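My gripper kept dropping things halfway up: how I tracked it down

If you're reading this, your two-finger gripper is probably doing the thing mine did in February. It closes on the object, the software says it has a grasp, the arm starts lifting, and then somewhere on the way up the object just goes. Thunk, back in the bag. Mine would do fine all morning and then lose every other pick after lunch, which made me blame pretty much everything except the actual problem.

I'll go through it in the order I wish I'd done it. I'm running a Runance arm with a Temura gripper, but most of this should carry over to any parallel gripper that reports a finger gap and a motor current.

Before you touch anything

Stop the arm, hit the e-stop, and cut power to the gripper separately if yours has its own supply (mine does, and I forgot, and it closed on my thumbnail). Elspeth Guthrie, who I share the bench with, now hangs a tag on the switch whenever one of us has hands in there. Do that too. A gripper that's dropping things can still pinch you plenty hard.

Step 1: Look at the log before you look at the hardware

Pull up a failed pick and plot the finger gap against time. You're looking for which way the gap goes after the "grasp OK" message:

If the gap slams to zero, the object shot out or was never really in there.
If the gap creeps smaller over a second or so, the object is sliding out.
If the gap gets bigger, the fingers are being pushed open. That was mine!

I spent two evenings on camera calibration before I made this plot. Don't be me.

Step 2: Check holding current

Lots of grippers close at one current and then drop to a lower one to hold, so the motor doesn't cook. On mine the hold setting had been knocked way down by a firmware update. I put it back and things got better, but only for cold starts. If yours is completely fixed at this point, lucky you, go have a coffee.

Step 3: Check the supply under load

Put a meter on the gripper's power input while it's squeezing something firm. Mine is supposed to see 24 volts. It did when it was sitting idle, and it sagged badly as soon as the arm moved. Wiggle the cable at the wrist while somebody else watches the meter (arm locked, please). When I bent the cable near the last clamp the reading fell off a cliff. The conductor had been flexing in the same spot for 3,000 cycles or so and was hanging on by a few strands. As the joint warmed up, the cable sat differently, and there's your after-lunch problem.

Step 4: Replace the cable and fix the routing

Swap in a proper high-flex cable. I got mine from Cuypers, and Jolien Geerts there talked me out of the cheap one. Leave a longer loop at the wrist, move the clamp back so the bend isn't right at the connector, and then jog the arm through its full range by hand, slowly, watching that loop the whole way.

Step 5: Retest with stuff that's annoying to pick up

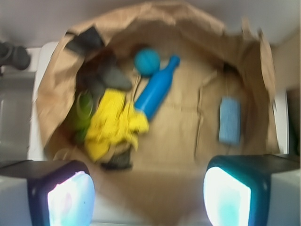
My retest bag matters more to me than any test block, because a weak hold shows up differently on different objects. I put the same kinds of things in every time and run the picks at the slow speed first. The light blue sponge off by itself on the right is the easy one: it squashes, so even a feeble grip will carry it, and a pass there proves very little. The round teal ball and the blue bottle lying next to it are where I pay attention, and I log those separately. Start with the easy pick, then go for the ball, then the bottle, and plot the gap for each.

What you want is a flat line from grasp to release. If it still opens up during the lift, go back to Step 3 and check the connector pins at the other end, which I skipped the first time and had to come back to on a Friday night.

Step 6: Add a check so it can't sneak up on you

I added a rule that stops the arm if the gap grows during a lift. Elibariki Bakilana suggested logging the supply voltage next to it, and I'd do that from day one if I were starting over.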